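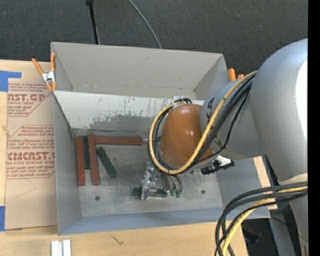
Grey metal bin on the wooden tabletop, with the arm reaching in from the right.

Gultgate flats: progress report to Clornora
Prepared by Brodie Hollis, sales and lettings
Period covered: up to the end of November

Dear Defne,

It has been a really good stretch at Gultgate and I'm very pleased to be writing this one. When I sent the last report we were still arguing over the lift and had no finished kitchen to show anybody. Now we have a show flat, a viewing diary that fills up faster than we can answer the phone, and the first households moved in on the courtyard side.

Where we are with the flats

There are 63 flats in the scheme. The courtyard block is finished apart from the stair carpet, and the street block has its windows in and its heating running. The corner block is the slow one. Plastering is done on the lower floors, but the top floor is waiting for the roof lights, which came in the wrong size and had to go back. The supplier has given us a new delivery slot and Oğuzhan Bilgin is ringing them every Tuesday to make sure it doesn't slip again.

Reservations stand at 13, all of them with deposits paid and solicitors named. That is ahead of the plan you agreed with us in spring, and it's before any proper advertising has gone out! Most of the interest so far has come from people walking past the hoardings, or from neighbours telling their grown-up children. The two-bedroom flats with balconies are going first, as we guessed they would. The surprise has been the ground-floor flats with the little front gardens. We had put these down as hard to sell and priced them that way, and then had three couples want the same one. I'd like to look at the prices of the remaining garden flats with you before the next release.

The show flat

Keerthana Kaimal took this on and it looks lovely. She kept the walls plain, put the money into decent curtains and proper lamps, and left one of the bedrooms set up as a study, which nearly every visitor comments on. She also moved the dining table under the window (the drawings had it against the kitchen wall, where you couldn't pull a chair out). It makes the whole room feel bigger, and we are going to use the same layout in the brochure plans.

Snags found while dressing it, passed to the contractor:
Bathroom door catches on the tiles. Fixed.
Extractor fan very loud. Replaced in the show flat, others to follow.
No socket by the bed on the left-hand side in this flat type. Being added in the street block, too late for the courtyard block without cutting into new plaster.
Hall cupboard shelf too low to get a hoover under it. Raised.

Open day

We printed 300 leaflets and had none left by lunchtime. Doors opened at ten in the morning and there was already a queue along the railings. Zinash Yimer ran the front desk and did a marvellous job of it, taking down what each person was looking for and when they hoped to move. Her notes have been more useful than any survey we could have paid for. Plenty of older people want to leave a house nearby and stay in the same streets, near the same doctor and the same bus. They asked about storage again and again, and about somewhere to dry washing that isn't the living room.

Acting on that, we have asked the architect to price turning the spare meter room in the street block into lockable stores. It would need your approval as it sits outside the agreed works. I'll send the figure as soon as we have it.

Lettings

Sinent have started as letting agent for the rented flats and they've been quick and friendly to deal with. References are coming back promptly, and tenants get a proper walk round with the keys, the stopcock and the heating timer explained. We did have one muddle over parking permits, with two tenants promised the same bay. It was our list that was wrong. There's now a single list, kept in the site office, and Oğuzhan has sorted out a second bay for the family concerned.

The name of the corner block is settled too. It will be Kurtuluş House, chosen by residents of the neighbouring streets from the shortlist we put round. The sign maker has been told about the ş and has sent a proof with it in the right place.

Money

Spending is within the budget you approved. The roof lights have cost us time and no extra money so far, as the mistake was the supplier's. Landscaping has come in a bit under the estimate, and I'd love to put the difference towards bigger trees in the courtyard. The ones on the current schedule are thin little things and will take years to give any shade. The detailed sheet follows separately with the invoices.

What we need from you

A decision on the prices of the remaining garden flats.
A yes or no on the lockable stores, once you have the cost.
Your agreement to move the landscaping saving to the trees.
A name for who will sign the leases at your end while you're on leave.

Coming up

In the next 4 weeks we expect to finish the stair carpet, hand over the last courtyard flats and get the brochure to the printer. The corner block should be weathertight by then as long as the roof lights arrive. Keerthana is also planning a weekday evening viewing for people who work Saturdays, a group we missed completely with the open day.

Do come and see it when you can. Late afternoon is best, when the sun gets round to the balconies and the courtyard looks its finest. Ring the site office first and Zinash will have a hard hat ready for you.

With best wishes,
Brodie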